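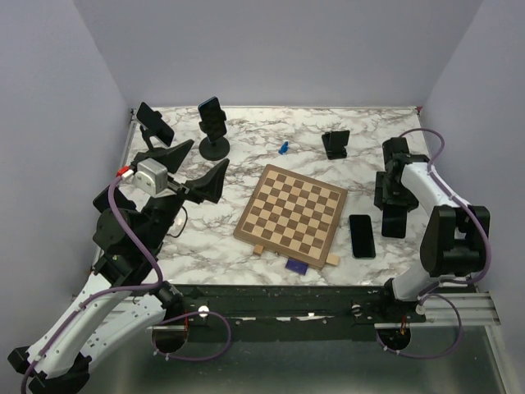
Folding chess board won't lie flat, ideas?

posted by marbletop56

Got a wooden folding board, the kind with a seam across the middle and a little metal clasp. Bought used on a Monday, seller called it a Monwood but no name on it anywhere so who knows. Closed it's fine. Opened up on a hard table there's a ridge at the seam, I can feel it with a fingernail and one side rocks if you press a corner. Bishops on the middle squares lean a tiny bit. Paid 80 for it so don't want to wreck it. Tried books on top overnight, no change. Do I sand it? Shim it? Also where do people put phones when they're playing, ours end up all over the table and someone always knocks a piece reaching for one.

sernura_fan

Don't sand!! You'll go thru the finish on the squares and it never matches again. Check the hinges first. Open it halfway, look along the fold with a flashlight. Usually a screw sitting proud, or crud packed in the hinge gap. Mine had wax in there, toothpick got it out, flat in ten minutes. If a screw hole is stripped: sliver of matchstick, dab of wood glue, let it dry, screw back in. Short screws only or you come out the other side.

If it's the wood thats warped then weight wont do much in one night. I left mine 6 weeks under a Lundgren catalog and a toolbox, got maybe half of it out. Keep it off the radiator.

Until then, thin felt under the low side. Stick it to the bottom, not the table, so it moves with the board. Trim it back from the edge so it doesnt catch when you fold it.

Phones: cheap stands with a round weighted foot, off to the far left or right, nothing behind the board where you reach across. We keep two on the left. Works ok, screens face away from whoever's turn it is.

Storkance2120

just get a roll up vinyl one. no hinge no problem

marbletop56

It was a screw. Two of them, sticking up a hair. Tightened both, way better, still a slight rock on one corner so felt is next. Not buying vinyl lol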